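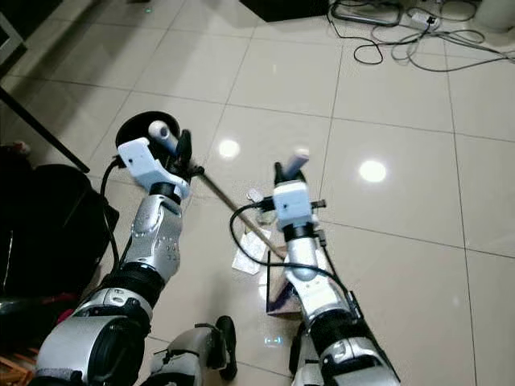 5 min read

Subject: Re: [predden-floors] Stop sweeping, start picking up
List: Predden household and small premises list

I read the message below twice and I'm still not sold. I'll quote it in full so people who joined in July can see what we're arguing over, then say where I think it goes wrong.

> Hello all,
>
> After the thread on tile floors I tried something different at our
> place, and I want to recommend it to the list. I quit sweeping up
> the big stuff. Paper, wrappers, bits of box, anything larger than a
> bottle cap, I now pick up by hand and drop straight in the bag. Only
> then does the broom come out, for dust and grit.
>
> We have 859 square feet of shiny tile over in the Krishnan Building
> and it used to take most of the evening break. It now takes half
> that. The broom stays clean, the dustpan never jams, and there's no
> chasing a tissue across the room because it lifts every time the
> bristles come near it.
>
> I also think people should get rid of the short dustpan and buy the
> Orkby upright one. You will not regret it. I haven't bent down with
> a pan since spring.
>
> Try it for two weeks and report back!

Okay. I did try it, though for one week and not two, so take that for what it's worth.

First, the time. "Half that" compared to what? If the old way was one person sweeping at the end of a long day and the new way is the same person in a good mood trying out a fresh idea, I would expect it to go faster. My own week showed no difference I'd put money on. Two evenings felt quicker, one was a lot slower, and the rest I couldn't tell apart from any other evening.

Second, the bending. You can't tell me in one paragraph to pick up every scrap by hand and in the next that you haven't bent down with a pan since spring. Fine, not with a pan. You've bent down for everything else. My back doesn't care what I'm holding when I get there.

I do agree about tissue. On glossy tile a crumpled tissue is the worst thing to sweep, worse than hair. It skids, it catches on the bristles, it rides along on top of the pile and comes off at the lip of the pan. If the advice was "pick up the tissue first," I would sign it today. Same for cardboard with a fold in it. A flat piece will usually slide, but a small box with its flaps up just rolls over and ends up behind you.
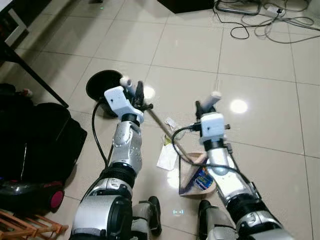

Wrappers are where I part ways with the original post. A snack wrapper sweeps perfectly well if there's something heavier to push it along with. I've been using the flat piece of cardboard as the pusher for years: get the cardboard moving, let it carry the wrapper and the paper, and take the lot to the pan in one go. If you pick up the cardboard first you've thrown away your best tool and you're left with a light little wrapper that goes wherever it likes. So the order matters, and "anything larger than a bottle cap" is too blunt a rule.

It also depends on the tile. Ours in the back hall has deep grout lines and nothing slides across it for long. The front is polished and everything slides, including me. I'd want to know which kind the original poster has before I changed how I do both.

Now the upright pan. I have used the Orkby, the Meltmont one, and an old one with no name on it at all. My complaints, in order of how much they annoy me:

The pan tips when you don't want it to. You lean the handle against the wall, it swings, and what you swept up is back on the floor.

The lip doesn't sit flat. On a level floor you get a line of dust under it every time, so you back up, sweep again, back up, sweep again. A short pan pressed down with your hand seals better than any upright I've tried.

The handle. A plain wooden stick is fine and I'll defend it against any of the metal ones that come in sections. Mine has outlasted two heads. But somebody on this list paid for a padded grip, and I would like to hear what it did for them.

Also, I saw "outlasts 500 cleanings" on a sticker in the store. Who counted? What was a cleaning? I've had a pan crack on the first cold morning.

So what I do, for anyone still reading: tissue and soggy paper by hand, boxes flattened on the spot and left down, sweep everything toward the flattened piece, short pan, done. Then a second pass for grit with the light low, when you can see it against the shine. I don't claim it's faster. It's what I'm used to, and I haven't seen a reason to stop.

If someone wants to change my mind, do both ways on the same floor with the same mess, a few evenings each, and write down the minutes. Tear up the same amount of paper every time. I'm happy to be wrong about the wrappers. I doubt I'm wrong about the pan.

One more thing for the list in general: please stop telling people with tile to buy a $200 vacuum for this. It's a few scraps of paper.

-----

3 comments

Original poster here. Ours is the polished kind, no deep grout. Fair point on the bending, I knew somebody would catch that. I stand by the half. I did look at the clock, I just didn't write it down.

I bought the padded grip. It did nothing and then it came off. The stick underneath is good though.

Flattening the box first is the part I was missing. I've been kicking them to the pan - don't do that with a full pan. Still like my upright. Mine is the Meltmont and the lip is okay if you sand it a little.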